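Right, washing-up bowl thread, as promised. I have been talking about this to anyone who'll stand still, so you lot may as well have it too.

1/ Background: our flat in Altport has a sink the size of a shoebox. No dishwasher, no room for a dishwasher, and a draining board that slopes the wrong way. For years we piled everything in the sink and hoped.

2/ Then in July I stayed with Stefaniia Boiko for a week and she does ALL her clearing up with one plastic bin. Plates go in at the table, bin goes to the kitchen, done. I watched her clear supper for seven people in two trips and I was completely sold.

3/ So now we have a clearing bin! Rectangular, straight sides, handles you can grip with wet hands. Get a rectangular one if you can. Round bowls are lovely to look at but plates slide into a heap in the middle and then you're fishing for forks.

4/ How we load it: plates flat in one half, glasses and mugs in the other, cutlery down the side last. Scrape first. I cannot stress the scraping enough. I skipped it once after a lentil thing and had to wash the bin before I could wash anything else.

5/ Someone asked about chips. We've had one, on the rim of a side plate, and that was me dropping a mug on it from a silly height. If you set the plates down slowly, near enough touching the bottom before you let go, they're fine. A folded tea towel underneath helps if yours are thin.

6/ Dark plates, by the way! We swapped our white ones for brown stoneware from the market on Fraser Street and I'm so happy with them. Tea stains don't show, tomato doesn't show. The one drawback is that you can't see dried porridge either, so run your thumb round before you put them away.

7/ Kobe Van Rooij replied last time to say he uses two bins, one for dirty and one for clean, and carries the clean one straight to the cupboard. Kobe, I tried it and it's brilliant, but we have nowhere to keep a second bin. It lived in the bath for four days. Then people wanted baths.

8/ Colour matters more than I expected. I went for blue, and a dark plate shows up in it at a glance, even by the light of our dreadful kitchen bulb. My sister's is brown. She has thrown away at least one teaspoon with the dishwater. 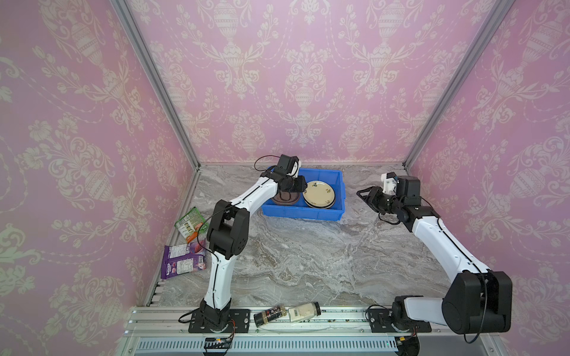
9/ And the other thing I'm mad about is pink wallpaper near anything to do with dishes. Damask, with urns and garlands and big scrolly leaves in cream, the full granny's parlour. I used to think kitchens had to be white. Put that pattern behind a grey marbled top and a bright blue bin and I'd wash up all evening – well, for half an hour.

10/ Before you paper near a sink, though: buy the wipeable sort and leave a gap above the worktop for a splash strip. We didn't in our last place on Volska Road and the bottom edge curled up like a stale sandwich.

11/ Marble pattern is very forgiving too. Crumbs vanish into it, so wipe the whole top every time, even when it looks clean. I do mine once the bin's been carried off and again before bed.

12/ Next on my list is a proper rack for drying plates upright. If you've got one that fits a tiny draining board, please show me! Measurements very welcome, ours is 26 cm at the narrow end.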